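4.2 What the table-clearing shift turned into

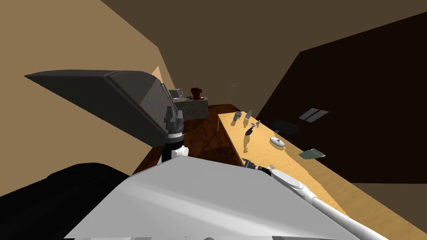
Rirnbridge, June

Figure 3. The simulated break room used for rehearsal, with the right gripper at the near edge of the table beside a fork-like utensil. The white oval lid and the tall bottle are farther along.

I went into the Rirnbridge canteen expecting to write about lost hours, and I ended up with a notebook full of talk about forks! The crew there (6 people on the late shift) used to clear and wipe every table by hand. Now Nakari, the two-armed machine, does a first pass, and before it gets a new table layout somebody on the crew has to run that layout in the simulator, which everyone calls Standby.

So the job has moved. Settimio Marino has cleared tables at Rirnbridge for years, and he now spends the start of his shift at a screen, setting out lids, trays and bottles the way he knows people leave them. He told me he likes the sitting down and misses the chatting – "you can't gossip with a screen," was how he put it. I heard much the same from 3 of his coworkers.

We logged 1,474 rehearsal runs, and the crew stepped in on 334 of them. Thin things lying flat came up again and again in their notes (see the utensil in Figure 3), and so did anything left close to the edge. Chraibi, the contractor, had planned for its own engineers to write those notes. The crew asked to keep the task, and they also asked for it to go on their pay grade. The second request was still open when I left, and I come back to it in Section 5.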